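Is the remastered Kakakhel album worth buying if I already have the original CD?

Asked 5 January 2021 in Music > Albums and Reissues

I've had the first Kakakhel album, Tivaner, on CD since it came out, and I like it a lot apart from the two slow ones near the end. Now the label (Plirdale) has put out a remaster on double vinyl and as a download, with a sticker on the front that says "restored from the original tapes." It costs more than I paid for my first guitar pedal.

My problem is that I've been burned before. I bought a "restored" version of another band's debut in October and as far as I could tell somebody had turned the volume up and gone to lunch. The drums were flat and the quiet intro to side two wasn't quiet anymore.

So, has anyone sat down with both versions of Tivaner and compared them properly? I don't care about the booklet. I don't need to be told that vinyl is warmer. I have a decent pair of headphones and an okay turntable, and I listen mostly at night in bed, so nothing gets played very loud.
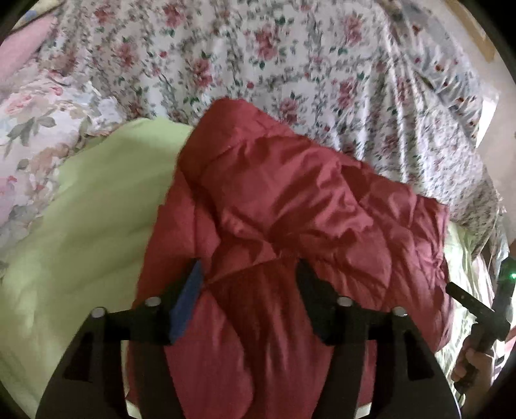
The other thing bothering me is the bonus disc. It's listed as six "unheard" songs, but two of the titles look a lot like B-sides from the Zaltarach single with the words moved around. If anyone can confirm that one way or the other I'd be grateful. I'm leaning toward not buying it, but I'd hate to miss the long version of Zaltarach if it's the one they used to close shows with.

3 answers

Answer 1

YES buy it, it's amazing. The bass on track one will knock your head off. I've got number 1265 out of 4000 and they are going to be worth a fortune once they sell out. Best album of its decade, no question. If you don't get it you're not really a fan.

Comment: He asked for a comparison. Have you heard the CD?
Comment: no but I had it on tape in the car for years

Answer 2 (marked as helpful)

I own both and I wouldn't rush.

I put the CD and the download side by side and matched the volume by ear before listening, which most people who rave about remasters don't bother to do. The louder one always wins if you skip that. Once they were level, the differences were small. The bass guitar is easier to follow on the first three songs. The vocal sits a little further forward. The cymbals have a hard edge that wasn't there before, and on headphones late at night I think that would get on your nerves. It got on mine.

As for "original tapes," I'd like to know which ones. The old CD has a short dropout on the left side just before the last chorus of the title track, and it's still there on the new one. Maybe it's on the master and always was. Maybe somebody worked from a copy. The sleeve notes don't say, and I wrote to Plirdale to ask and got a reply thanking me for my interest in their mailing list.

The bonus disc: you're right about the two B-sides. Same takes, new titles, and one of them fades out earlier. Of the other four, two are instrumental sketches that stop when the players lose interest, one is a cover, and one is the long Zaltarach. That last one is the real thing, with the slow organ ending, and it's very good. You can buy it as a single download though, so I can't see paying 60 dollars for it.

I can't speak for the vinyl. A friend's copy had a click all the way through side three, but that's one copy and he isn't careful with his records.

If your CD plays fine, keep playing it. If you ever see the set used for half the price, think again then.

Answer 3

Mostly agree with the above, except about the cymbals. They don't bother me, but I'm 27 and play in a loud band so my ears may not be much of a guide. To me the two slow songs come off best in the new version. You can hear the room a bit more, and I used to skip both of them.

I would not buy it as an investment. Numbered editions get sold to people who want numbers, and these same labels have a way of finding a "second pressing" when the first one goes - different color, same record.

Babar Tarar

Comment from the asker: Thanks both. Got the long Zaltarach on its own and left the rest. It is the one they closed with.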